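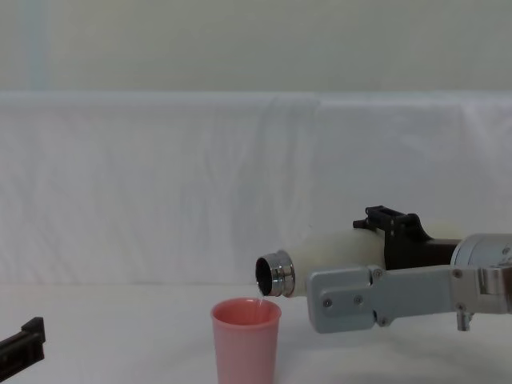 Sundell's reply to the first draft of these notes was that pouring needs no teaching at all, and that a session on it would be over in the time it takes to fill a jug. The session has stayed in the course. Most spills at the drinks table come from a short list of faults in handling, and they can be put right with an hour's practice.

Serving Drinks, Session 9
Pouring from a bottle into a tumbler

What to bring
An apron and a dry cloth. Bottles, tumblers and trays are in the cupboard marked Furus. Use plain water for all exercises.

1. Setting the cup
Stand the cup on a flat surface before you pick up the bottle. A tapered tumbler is narrower at the base than at the rim, so it tips more easily than a straight-sided glass of the same height. Keep it well back from the table edge. Do not pour into a cup that someone is holding out to you. Ask them to put it down.

2. Position of the bottle
Bring the mouth of the bottle over the cup, just above the rim and a little to one side of the middle. Keep the gap small. A stream that falls a long way splashes when it lands, and it is harder to aim. The bottle should not rest on the rim, which is the part people drink from.

3. Angle
How far the bottle has to be tilted depends on how full it is. A full bottle pours well before it is level. One that is half empty has to come down to level or a little past it. Tilt slowly until the stream starts, then hold still.
Bottles with a narrow neck may gulp as air goes in. If this happens, raise the base slightly and wait for the flow to settle.

4. Opaque bottles and cups
With a bottle you can't see through, judge the contents by weight before you begin. With a coloured plastic cup, look down at the inside wall and watch the level against it. The outside will tell you nothing. Stop a finger's width below the rim.

5. Finishing
Bring the neck up in one movement while it is still over the cup. A slow finish lets liquid run back under the lip and down the neck. Wipe the lip with the cloth before the bottle goes back on the table.

Exercise A
Fill a Doltero tumbler to a finger's width below the rim. Empty it into the jug and repeat with the other hand.

Exercise B
Weigh the empty cup, pour what you judge to be half a cup, and weigh again. Write both figures on the sheet. Do this three times with the bottle full and three times with it nearly empty.

Exercise C
In pairs, one person pours and the other watches the lip of the bottle for drips. Change over after each cup.

Reading for next time
Šimko handbook, the chapter on carrying trays. Bring your sheet from Exercise B.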